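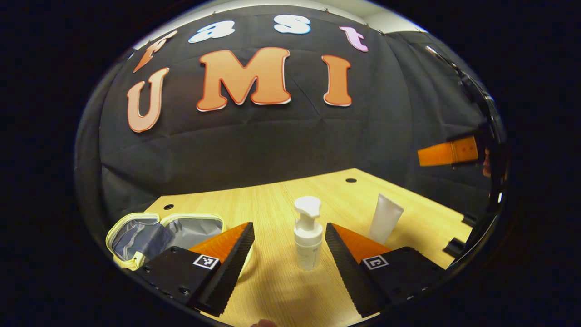

Figure 1. Work area with black fabric backdrop, pump bottle and squeeze tube.

January 1, 2021
Vidmar Project Group, Design Studio Report

Aim

The project set out to fit a small tabletop display area into a shared studio, using materials already held in the store. The Grotano brief asked for a dark, plain-coloured background, a light work surface and room for two toiletry containers of different shape.

Backdrop

Black fabric was chosen over painted board for its low weight and because it can be curved around the back and right side of the table. It is fastened near its top edge. The fabric was not pressed before hanging, and the creases catch some light. Pressing is recommended for any later version. The lettering is in two rows, with the lower row much larger than the upper. Orange was used for the capitals, as the Listov colour trial in July found it the easiest colour to read against black at 4 metres.

Work surface

The tabletop is light wood with a fine straight grain. Two round holes are cut into it, one near the centre of the back and one toward the back left corner. The finish was kept pale so that the surface stays bright under the studio lamps - a grey mat was considered and rejected at the planning stage.

Containers

A pump bottle and a squeeze tube were selected, both white. The bottle is cylindrical and has a small label area. The tube stands on its cap with the crimped end up, and its matte body tapers slightly. Nominal capacity was limited to 500 mL per container under the Vurkeck storage rules.

Limitations

White containers separate well from the fabric but less clearly from the pale tabletop. Coloured containers were outside the brief. Stability of the tube on its cap was not measured - a load test is listed under further work, item 2.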